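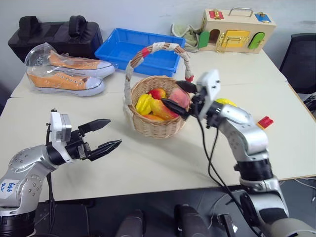
Fig. 6. Right gripper at the basket, left gripper open and clear.

Section 2: Before you run a two-arm pick

I've set up a fair few of these tables at Kurkadell, and most of my grey hairs come from skipping the steps below. Mariama Agbeko wrote the first version of them – I've just added the grumbling.

1. Check the label on each arm against the cell sheet. If they don't match, stop and sort out the paperwork first.

2. Park the arm you're not using with its fingers open, over bare tabletop. I like to see a good hand's width between it and the nearest object.

3. Follow each cable with your eyes from the wrist down. It should have enough slack for the full reach but never hang where the other arm travels.

4. Set the speed cap to 50 per cent for your first run with any new object. Yes, even for plastic fruit!

5. Approach the basket from above, and keep the wrist well away from the handle. A tall arched one is easy to snag on the way out.

Note: Things waiting their turn (shoes, trays, the lock box) can stay on the table if they're outside both work zones. Bagged items go furthest back.

CAUTION: Never reach in to straighten a piece of fruit while the arms are live. Hit the stop, wait for the status to read 892, then go in.

If an arm faults mid-grasp, leave it where it is and go to the Grodberg recovery steps in the next section.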